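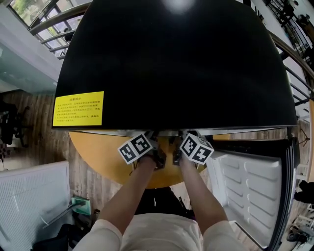
*Working with a pair of hand-held grippers at an open refrigerator.*

**Cumotance Approves Equipment Plan for Household Task Program**

Cumotance announced Tuesday that it has approved a purchasing plan for its household task program, covering hand-held grippers, full-size appliances and the first robot arms to be installed at its Srour site.

Under the plan, the company will buy 200 hand-held grippers from Fleltenano. Deliveries are scheduled to begin in June and will be made in four lots. Payment for each lot is due only after acceptance testing at Srour, where 341 household tasks have been listed for the first year of work. Refrigerator tasks – opening doors, loading shelves and removing items – are first on the list.

Robot arms will be bought in a separate round. Cumotance chose to place the gripper order first so that task requirements can be settled before reach and payload figures are sent to bidders.

"An arm is a long commitment, and we want the specification to come from the work itself," said Caroline Lyimo, director of equipment planning at Cumotance. "The gripper order lets us start on that work without fixing the larger budget too early."

The plan also sets aside funds for spare fingers, cables and printed markers, which were previously charged to general supplies. Around 494 replacement parts will be held in stock at Srour. Gimance will provide repair service under a two-year agreement, with an option to extend.

Floor space for the program will total 3,053 square feet, including storage for appliances between uses. Suppliers wishing to bid on the robot arms may request the tender documents from the Cumotance purchasing office.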